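Virág Organiser Box, 8 compartments, smoke grey
Dresus / Storage / Small parts

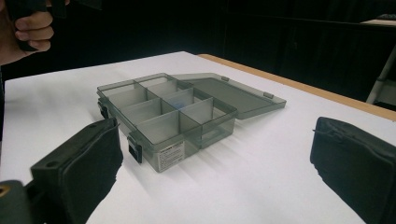 The Virág is a box for the small things which get lost in every drawer: screws, beads, fuses, buttons, fishing hooks, earrings, spare keys. It has eight compartments in two rows of four, and a hinged lid that closes with two black clips. The plastic is tinted but you can see through it, so you find the right compartment before you open the box.

The lid opens completely and can lie flat on the table behind the box. Many of our customers use it as a second tray during work. It has a raised rim, so you can put there the pieces you have already sorted and they don't roll down to the floor.

The dividers are thin and go almost to the top. With the lid closed there remains a very small gap above them. For beads and screws this makes no problem. For very flat things, for example thin washers or sequins, we advise to carry the box in horizontal position, or to put them first in a small bag.

Colour: smoke grey, translucent
Compartments: 8, all rectangular
Lid: hinged, same plastic as the box
Closure: 2 black clips
Guarantee: 3 years on hinges and clips
Article group: Pasness small storage

Care
Wash by hand with warm water and a little washing-up liquid. Please do not use the dishwasher, the heat can bend the lid and then the clips will not hold well. Dry the corners with a soft cloth. Acetone and nail polish remover leave white marks on the plastic which can't be removed.

The product label is on the front side of the box. If you want to take it away, warm it a little with a hair dryer and pull slowly. Some glue may stay, cooking oil on a paper towel will clean it.

Questions we receive often

Can I take out the dividers?
No, in this model they are fixed. If you need long compartments for pencils or drill bits, please look at the Vinunby box, which has dividers you can move.

Is it suitable for food?
We do not sell it for food. Dry seeds for the garden are fine, and several customers keep them in it until February, when sowing starts.

Do you sell single clips?
Yes, in bags of 5. Write to us with the article name and we will add them to your order.

Delivery
Orders are packed in cardboard, without plastic filling. You can return an unused box if the label is still on it. For schools and workshops which order a bigger quantity we prepare a separate offer, please use the contact form and write how many boxes you need.

Page updated 29 November 2024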